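Spoon rest

From Pevedia, the household things wiki

A spoon rest is anything you put a used spoon on so it doesn't go straight on the table. I've been writing up kitchen bits for Pevedia for a while now, and this is the page I get the most mail about, which I find wonderful (it's a spoon! on a thing!). Most people picture the ceramic kind that lives beside the stove, shaped like a big spoon itself or sometimes like a fish. I have the fish. This article is mostly about the smaller job, though, meaning where the teaspoon goes once you've stirred your coffee or tea.

Stirring

You can't talk about the rest without talking about the stir. A long-handled spoon is a lot nicer in a mug than a short one, and you don't get your knuckles over the steam. Dark drinks are the ones that leave a ring on a pale tabletop, so if your table is white and you take your coffee black, you already know why you're reading this.
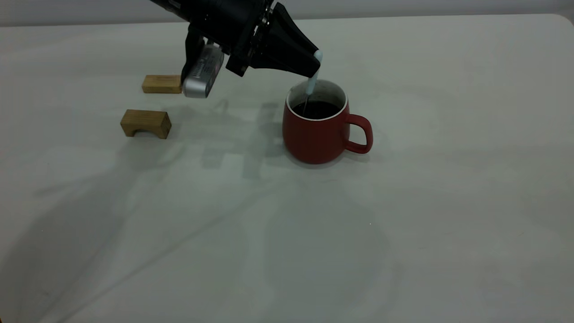

Stirring a dark drink in a red mug with a white rim.

I used to leave the spoon in the mug while I drank. Plenty of people do, and Dale Campbell, who edits the Mugs page, will defend it to anyone who'll listen. My trouble is that the handle gets me in the cheek every single time, and a light mug with a heavy spoon in it tips over if you catch it with a sleeve. So out it comes, and then it needs somewhere to go.

Types

Dish rests. A shallow dish, glazed or enameled, with a lip to hold the drips. These are the easy ones to wash and the ones you see most in stores. The Drallar is my favorite, a plain oval with a dent in the rim for the handle. It comes in 2 sizes and I'd get the bigger one.

Saucers. Still the best answer if you own any! They went missing from a lot of kitchens when everybody switched to mugs.

Clip rests. These hang on the side of a pot. The Stisano is the one people write to me about, mostly to say that it slides.

Bar or block rests. The spoon lies across one support or two, like chopsticks on a chopstick rest. With a single bar you hold up the neck and let the handle end sit on the table. With a pair you can have the handle on one and the bowl on the other, so the whole spoon is up off the surface and there's open space under the middle.
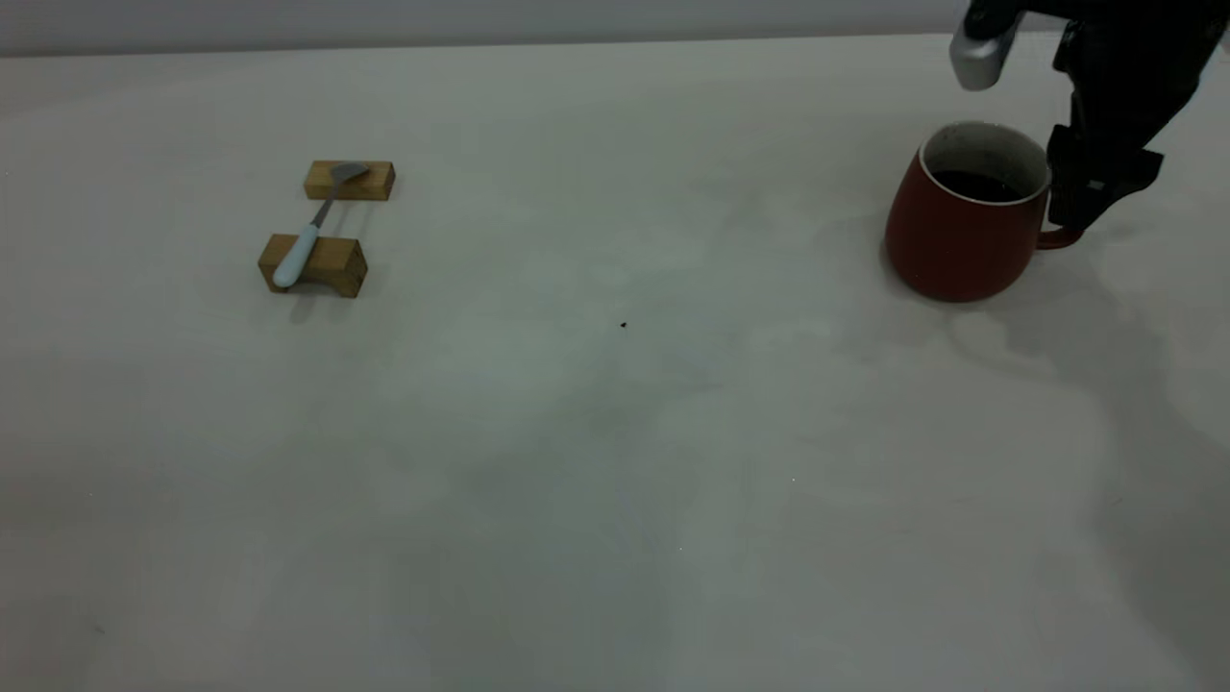 Page last changed: August, 3:20 p.m., by Vernon Doucette (revision 246)

Two-block rests

I'm very fond of these, and they're the cheapest thing on the page. Any two rectangular wooden blocks will do. Lay them parallel with a gap between and set the spoon over both. It can go on a slant, that's fine, it only has to reach. A spoon with a thick handle and a thin neck will sit a bit unevenly, and I've never had one fall off because of it.

Bare wood does stain where the bowl sits. Oisín Heffernan oils his and says the marks wipe off, I let mine go brown and turn them over when they get ugly. Don't put them in the dishwasher. I did, and they came out furry and had to be sanded.

For spacing, use your shortest spoon and set the gap by that one.

Name

Spoon rest is the usual word in American stores. My grandmother said spoon holder, which to me is the upright jar kind, and there's a long argument on the talk page between me and Nelu Anghel over whether those need their own article. (They do. I just haven't written it.)

See also

Chopstick rest
Saucer
Trivet
Mugs, care and stains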